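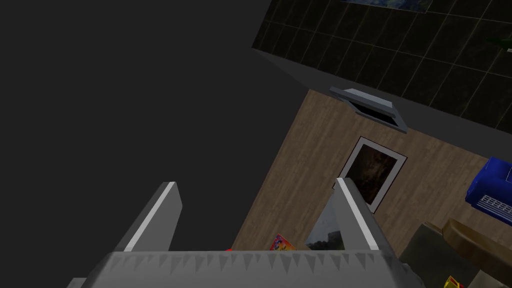
4.2 Where people leave their keys

Before the diary study began, we asked the 956 households in the Bridside sample where they kept their house keys. Nearly everyone named a place: a hook, a bowl, a drawer by the door. Respondents were firm on this point, and several seemed offended that we had asked. The diaries, kept for 30 days, tell a different story, in which keys spend much of their lives in coat pockets, on top of refrigerators and, in one well-documented case, inside a loaf pan.

We follow Sayce in calling the stated place the "official home" of an object and the observed place its "residence." The distinction matters most in shared households. In Triltside, where the median home in our sample held 4 adults, an object could have several official homes at once, each defended with some warmth by a different adult. Fig. 7 gives the layout of the standard room used in the sorting task, in which participants placed household items on a plan and explained their choices. Few explanations ran longer than a sentence. The longest, on the subject of scissors, ran to two pages and mentioned a brother-in-law.

Fig. 7. Standard room, rendered view.

Hegedűs argues that a visible container by the door is enough to bring residence into line with the official home. Our results are less cheerful. Households given a bowl in September did use it, mainly for batteries, coupons and other people's keys. The Hadutow survey reports a similar pattern among its 2000 respondents, though it files the bowls under "decor," and we have not been able to persuade its authors otherwise. We return to the question of bowls in Section 5.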